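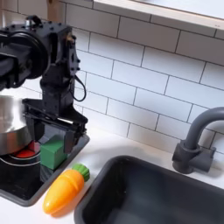 Visseuse compacte Vistex : essai en montage de mobilier pour enfants

Le meuble pour enfants se monte avec des vis courtes, dans des panneaux minces et des avant-trous peu profonds. Une perceuse-visseuse ordinaire y est surdimensionnée : la tête foire ou le panneau éclate avant que le limiteur ne se déclenche. La Vistex vise ce créneau, avec un couple maximal de 6 N·m et une vitesse à vide de 300 tr/min. L'exemplaire essayé a été acheté 85 euros dans le commerce, chargeur compris, sans coffret.

Prise en main

Le corps est droit, sans crosse. L'interrupteur tombe sous l'index et l'inverseur, sous le pouce. Ce dernier est trop souple : il bascule parfois quand on repose l'outil. Le mandrin hexagonal retient bien les embouts courts, mais prend un léger jeu avec les embouts longs.

La bague de couple est la partie la plus aboutie. Les crans sont francs et la progression régulière dans le bas de la plage. Les deux positions hautes, en revanche, se distinguent mal l'une de l'autre.

Montage d'une cuisine jouet

Les accessoires rapportés, hotte ou micro-ondes factices par exemple, demandent surtout de l'accès. Sous une tablette, le corps droit passe mieux qu'un modèle à crosse – à condition d'utiliser un embout court. Le serrage final a été fait à la main.
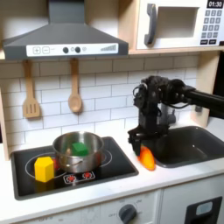 Autonomie et charge

La charge complète prend 51 minutes sur le bloc fourni. La batterie n'est pas amovible et l'outil ne fonctionne pas pendant la charge. La vitesse reste stable jusqu'à la coupure, sans avertissement préalable. Un témoin de niveau aurait été utile.

Hakim Lau, qui a effectué les relevés de couple, note une dérive faible entre batterie pleine et batterie presque vide. L'écart n'est pas perceptible au serrage dans l'aggloméré. 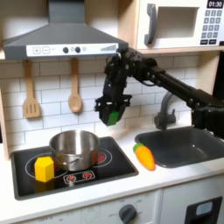 N° 51 – Février – page 6

Comparaison

La Mockus de même format est plus lourde et possède une crosse articulée. Elle convient mieux au vissage en hauteur, moins bien au fond d'un caisson. Son limiteur est aussi plus brutal dans les premiers crans.

Réserves

Le manuel ne donne aucune correspondance entre les crans et les diamètres de vis. L'éclairage, placé trop bas, projette l'ombre de l'embout sur la tête de vis. Le remplacement de la batterie suppose un retour à l'atelier.

Avis

Outil recommandé pour le montage léger et le réglage de charnières. À écarter pour le perçage et pour toute vis à bois longue posée sans avant-trou.

Essai : Derek Stockdale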